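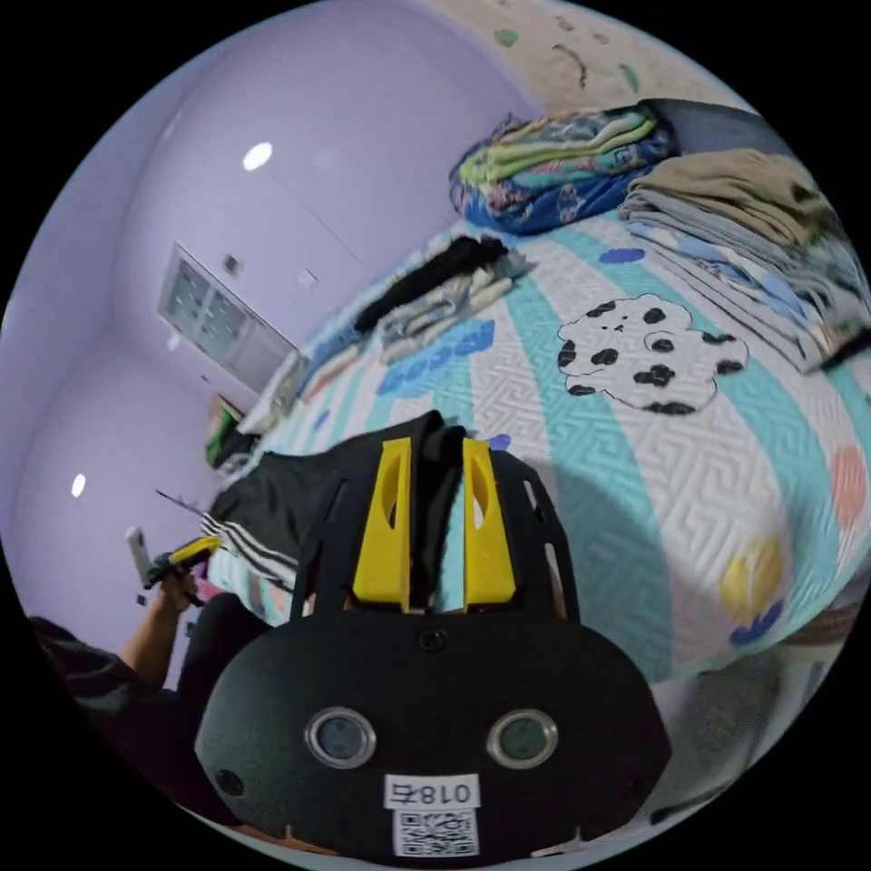
Tunwood began in December as a way of avoiding laundry, and has so far produced more of it than any household in Trasanville. The plan is modest: teach a machine to fold trousers by showing it, over and over, how a person would do it with a pair of yellow fingers in place of their own.

I keep the log. On 1st January it stood at 346 folds, of which 22 would have satisfied my mother. 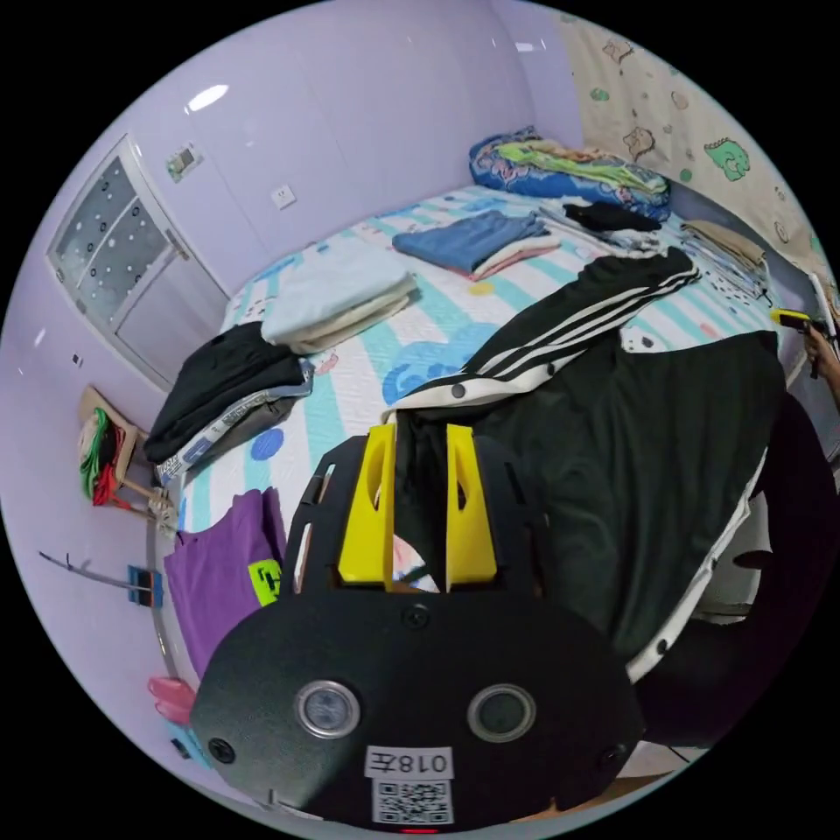
Socks were dropped early on. Shirts are tolerable once you stop caring about collars. Stripes help, or so the Palumbo forum insists, though its members also insist on ironing tea towels.

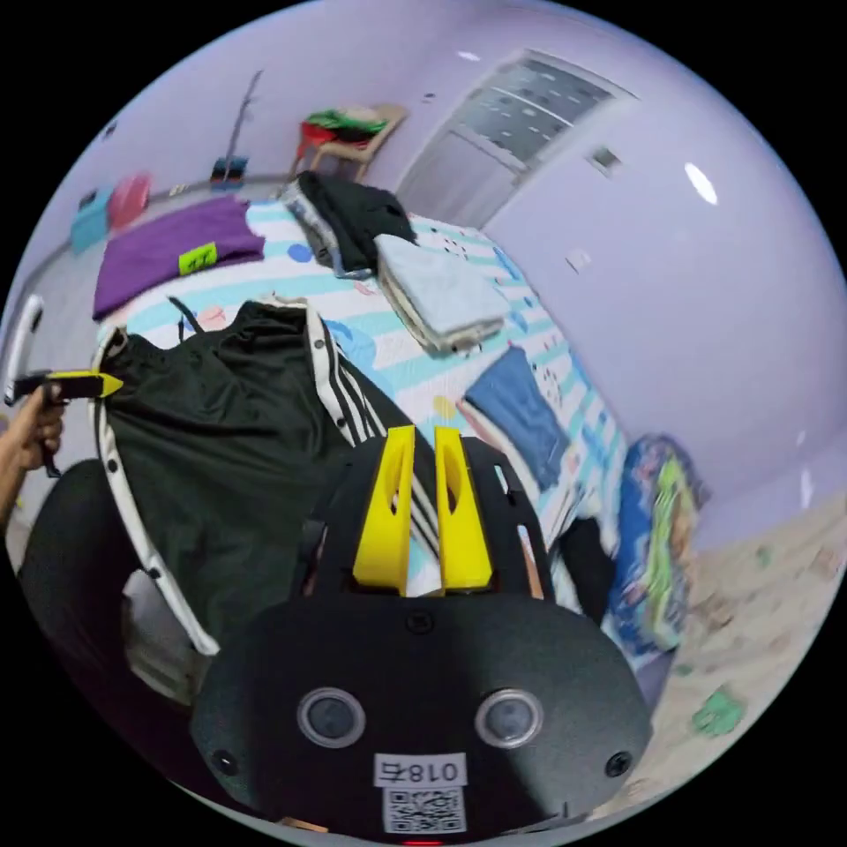 *Black with white stripes: sportswear awaits its turn on the bed.*

The learning happens in Silo, a secondhand computer under the stairs that hums like a fridge with a grievance. It wants 515 folds before it will offer an opinion. I have bought biscuits.
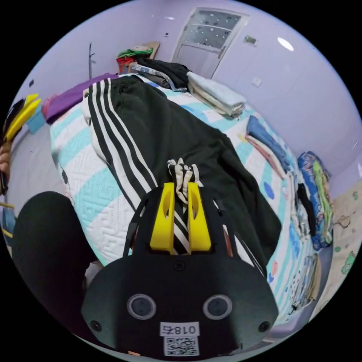

*A pinch of fabric between the yellow fingers, with the track pants spread over the quilt.*

Duvet covers are down for the spring. I have asked to be away.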